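Vendadstead toy library to move into former post office

Staff report
January

The toy library in Vendadstead will move into the former post office on Gilline Street this spring, after the town council agreed to lease the ground floor of the building for two years.

The library has operated out of the basement of the Tovar Community Center since it opened. Families with a card can borrow toys, puzzles and board games for up to three weeks at a time, the same way they would borrow books. Members have complained for several years about the basement stairs, which are steep and can't be used with a stroller or a wheelchair.

The post office building has a level entrance from the street and a ramp at the rear. It has been vacant since mail services moved to the shopping plaza on Taro Road. The council voted to charge the library a reduced rent of $100 a month and to pay for heat during the first winter. The library will cover its own electricity and insurance.

According to a report given to the council, the library lent out 2,468 items last year, its highest total so far. Building sets and wooden train tracks were borrowed most often, followed by board games for older children. Ride-on toys were also popular but are kept in a shed behind the community center, and members have to ask for them a day ahead. The new location has a former sorting room big enough to hold all of them indoors. 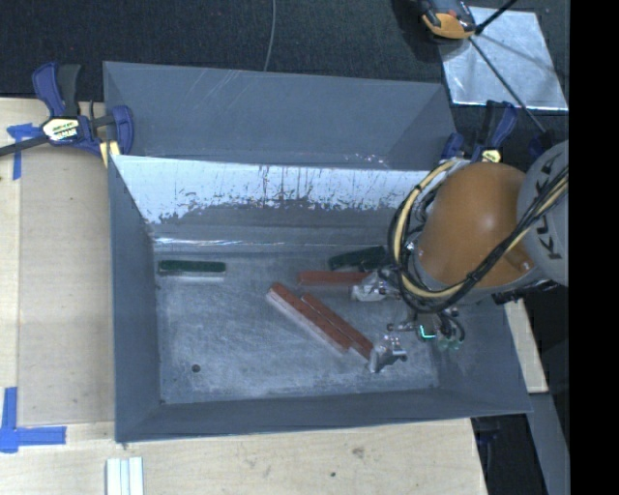
The library plans to use the move to change how it checks returned items. At present each set is opened at the desk and compared with a list taped inside the lid, and members wait while this is done. On busy mornings the line reaches the stairs. In the new building, returns will go to a separate counter and be checked later in the day. Small parts will be emptied into deep bins with sloping sides, where red and green blocks can lie on the floor of the bin and be picked out against plain gray metal. Members will get a message if anything is missing and will have a week to look for it at home before a charge is added.

The charge for a missing part will stay at 66 cents. Sets that can no longer be completed are sold at the library's fall sale, and the money goes toward new stock.

The annual membership fee is also staying the same, and families who receive food assistance will continue to join free of charge. The library had asked members last year whether they would accept a higher fee in return for longer hours. Most of those who replied said they would prefer to keep the current fee. The hours will be extended anyway, with one late opening each week until 7 p.m., because the new building does not have to be locked at the same time as the community center.

Some work has to be finished before the doors open. The old service counter will be lowered, the lobby lighting will be replaced, and a restroom with a changing table will be added next to the sorting room. The council has set aside money for the restroom from its building repair fund. Shelving will be brought over from the basement, although the tallest units will not fit under the lobby ceiling and are being offered to local schools.

The brass mailboxes along the lobby wall will stay in place. The building is on the town's list of protected properties, and the boxes, the tile floor and the front windows may not be altered. The library has proposed using the lower rows for puzzles in small cases.

Parking was the main concern raised by residents at the council meeting. Gilline Street has short-term spaces only, and several shop owners said these are already full by midmorning. The council agreed to mark two spaces in front of the building for loading and unloading, with a limit of 15 minutes. Library members can also use the lot behind the bank, a short walk away.

The basement location will close for the last two weeks of March so the collection can be packed and moved. Items due during that time can be kept until the new location opens. Members who want to return something sooner can leave it at the front office of the community center.

Recent items

Taro Road bridge down to one lane until spring
Tovar Community Center seeks ideas for basement space
Council delays vote on leaf pickup
Vendadstead ice rink extends evening hours
Water main work to begin on Gilline Street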